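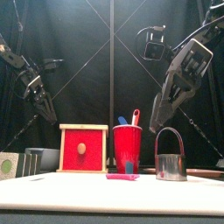 M. Haberkorn
Equipment planning, Gudano project

4.2 Planning the purchase of a second cell

The Gradlow cell has two arms over one white table. We priced a copy of it for the Halley site and split the order into arms, grippers, cameras and small parts. The small parts list ran to 77 lines – mostly cables, brackets and fixings – and took longest to agree. Props such as the red cup and the metal pail were left out of the budget, as each site buys its own.

Figure 3. Left gripper pressing on pink play dough.

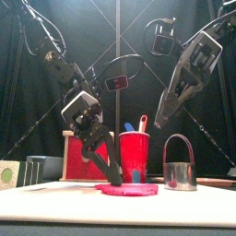
Haberkorn's draft sets aside too little for spare fingers, one reader at Halley wrote, and soft materials should be costed apart from rigid ones. We accepted the second point and added a line for cleaning and replacement. The allowance for fingers stays as it was until the June review, when the first 289 hours of use will have been logged.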